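Town library to open Saturdays again after repairs

Prerkow's public library will go back to Saturday opening this month, after nearly a year in which the building closed at noon on Fridays and stayed shut until Monday.

The library board voted 3 to 1 on Thursday night to restore the hours. Board chair Shahla Ansari said the money was already in the budget and had been held back only until the wiring on the second floor was finished.

"The work is signed off, the heat is on and the staff schedule is set," Ansari said. "There was no reason to keep people waiting until spring."

The electrical work began last winter, when an inspector found that several circuits in the reading room were carrying more than they were built for. Contractor Pritchard replaced the panel and added wall outlets along both long tables. The final inspection took place in November. 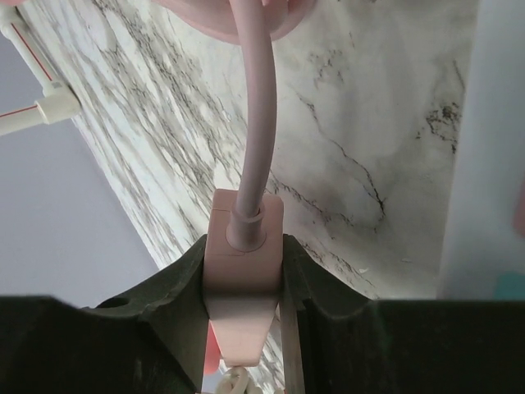
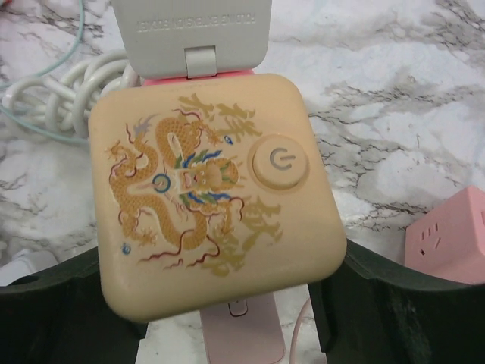

PRERKOW, 11 January 2020 - Under the new hours, the library will be open from 10 a.m. to 4 p.m. on Saturdays. Weekday hours do not change, except that Friday closing moves from noon to 5 p.m.

Library director Hywel Rowlands said the Saturday closing had been hardest on families and on people who work out of town during the week. A petition to bring the hours back collected 2746 signatures before it was handed to the board in the fall.

"We heard from a lot of parents," Rowlands said. "We also heard from people who study here and don't have a quiet place at home."

Bilal Qaisi cast the vote against. He said he supports the longer hours but wanted to see a full year of heating bills first. The old boiler is still in use, and the board has not decided when to replace it.

The children's story hour, which moved to the Grekura community center during the repairs, will return to the library on the first Saturday of next month. It is limited to 15 children, and parents can sign up at the front desk or by phone. The local history room will stay closed for now - over 2000 books and folders that were boxed up for the work still have to be put back on the shelves.

Books borrowed during the short hours will not be charged late fees if they are returned by the end of the month. The book drop on the side street remains open at all times.

Angharad Landeg, who runs the evening reading group, told the board she hopes the second floor can be used again on Wednesday nights. Rowlands said that would depend on staffing and that he would report back at the next meeting.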